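From: Bayu Latuheru
To: Fletgate household textiles list
Date: February 16, 2021
Subject: Re: Folding cloths to fit a shallow basket

Charoen Boonchu wrote:

> I have a stack of the Bretau cotton cloths, the checked ones, 50 by
> 42 cm before the first wash. Folded in quarters they come out too
> wide to sit two abreast in the basket, and when I fold in thirds the
> bottom edge never lines up. I end up with a tongue of cloth sticking
> out on one side. Is it the folding or the cloths?
>
> Second question. Do you wash out the brown marks before storing or
> leave them? Mine are tea, I think.

Charoen,

Partly the cloths. Cotton of this kind does not shrink evenly. I measured a few of mine after a 30 degree wash and the long side had lost more than the short one, so thirds marked out from the label size will be wrong. Measure the washed cloth and ignore the packet.

The tongue is a separate matter. It comes from starting the fold before the lower edge is flat. If that edge is rumpled, the fold takes up the slack in the middle and lets it out at one corner. What I do:

Lay the cloth with the long side towards you. Smooth from the centre outwards, first to the left and right, then down. Smoothing from one end to the other pushes the weave out of square.

Take both bottom corners at the same time and pull very slightly apart before lifting. If you lift one corner and then the other, the cloth skews.

Bring the bottom edge up to a third, set it down, let go, then bring the top edge over it. After that fold left to right, once.

A plain sheet with a faint grid under the cloth helps a good deal. You can see at once whether the edge is running true. I would not use a dark grid, as it shows through thin cotton and gets confused with the check.

On the basket: measure the inside at the bottom and not at the rim. The Ultwood ones taper, and the difference is enough to spoil a row. Stand the folded cloths on edge with the closed fold upwards. They also come out more easily that way if the basket has cutout handles, as an open edge tends to catch in the slot.

Marks: wash before storing, always. Old tea sets with time and gets harder to shift. Soak in cold water first. If a small brown mark survives two washes I leave it and fold that edge to the inside. The Cirillo soap mentioned on this list last August made no difference to mine -- others may have had better luck.

If your basket is narrower than mine, send the inside measurements and I will work out whether quarters or thirds suits it.

Bayu
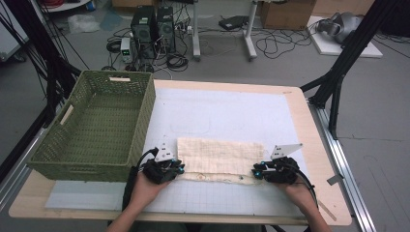 Cloth laid out flat before folding, lower edge still to be smoothed. Basket on the left.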